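Print this message | E-mail this message

Date: 2026-04-26
From: Events desk, Kistex
Subject: Re: Pravinari for the July offsite?

> The Pravinari people say they can hold the whole
> Zondside house for us in July, 14 bedrooms plus the
> long hall. They say the hall seats 400 and that
> groups "leave closer than they came."
> Can we get a yes from the list soon?

Not a yes from me yet. A hall that seats 400 next to a house that sleeps 14 rooms' worth of people is a wedding venue with a projector. Where do the rest of us sleep? The Messina hotel had the same pitch two years ago and we spent both mornings waiting on a shuttle.
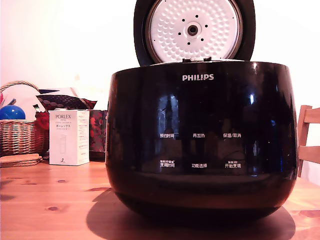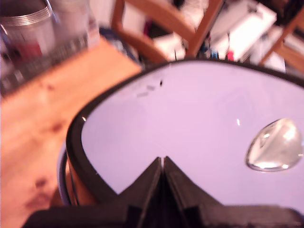

Black and white, both times.

I'd also like to see the 300 per head broken down. Does it cover lunch? The quote says "hospitality," and I have paid for that word before. If we bring 100 people, the coffee breaks alone could eat the savings over a plain downtown room.

And "closer than they came" — closer by what measure? Ask them for two past clients we can call. If they send a brochure instead, I vote no.

Contact the list owner | Copyright Kistex | Back to top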